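Search products
Search

Home archive supplies > Negatives and prints > Scanning

Stekero 682 Film and Print Scanner

The Stekero 682 is a flatbed scanner for people working through old family photographs, negatives and glass slides. It takes prints up to letter size, cut strips of 35 mm film, and the larger roll film negatives that were common in box cameras and folding cameras before the war and for a good while after it.

Most local history groups that buy from us have the same job in front of them: a shoebox or two of negatives, no prints, and only a few names penciled on the envelopes. The 682 is set up for that kind of work. The film holders have wide channels, so curled negatives can be laid in from above without pulling them through a slot. The lid lifts off for bound albums.

What is in the box

Scanner with removable lid
2 film holders, one for 35 mm strips and one for roll film
Brilby anti-static brush
Power cord and USB cable
Printed guide, 178 pages, with a chapter on dating photographs from paper, borders and film notches

Room and setup

The scanner needs a flat, steady surface and a grounded outlet. Keep it out of direct sun, which can leak under the lid during long film scans. Leave enough room behind it for the lid to open fully. A counter or a heavy table is fine.
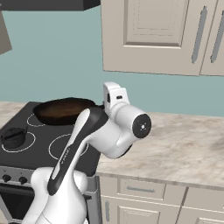

Cleaning negatives first

Loose dust should come off before scanning. Use the Brilby brush in one direction with very light strokes. Do not use water or household cleaner on old film. Negatives that smell of vinegar, or that have gone sticky, should be kept apart from the rest and shown to a conservator.

Software

Harb Catalog is included on a download code. It saves each scan with fields for place, date, photographer and source, and you can leave any of them blank and come back later. The standard license covers 2,000 images. Larger collections need the extended license, sold separately.

Captions written on the backs of prints can be scanned as a second side and kept with the front — a small thing, but useful when the handwriting turns out to be the only clue to a street or a building.

Storage

We suggest Skekska sleeves for negatives once they are scanned. They are clear, take a pencil label along the top edge, and fit standard ring binders. Sleeves are not included.

Shipping

The model was restocked in August. Orders go out in the original carton with an outer box. Page updated 1 October 2023.

Filed under: Scanners, Negatives, Family and Local History
Shares 2 | Comments 0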